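The workshop at Closa moved its tool maintenance to Thursday in January. The technician in charge, who spent 6 years at Gisow before that, keeps the schedule short. "Wipe down, inspect, log. If the log is blank, I treat the job as not done."

Most faults, she says, start at the interfaces. "People look at the fingertips. I start further up, where parts meet and dirt can sit."

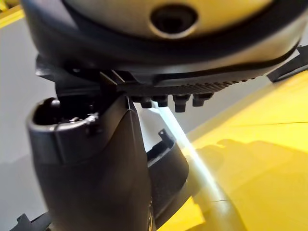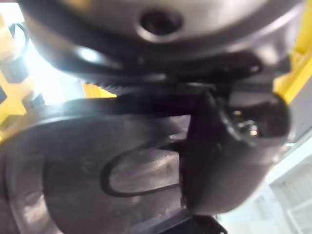
Her inspection interval is 4000 cycles, a figure she set herself after three seals failed early on the Condori line. Cleaning is done with a dry brush first and a damp cloth second. The toothed edge under the rounded housing gets the brush only. "A cloth leaves fibres between the teeth. You then spend longer removing the fibres than you spent on the dirt." Recessed holes are checked with a torch and left alone if clear.

She keeps 3 spare sets from Jerketti on the shelf and rotates them in order of purchase. Asked what she would change, she names the log sheet. "The column for remarks is too narrow. I have asked for a wider one."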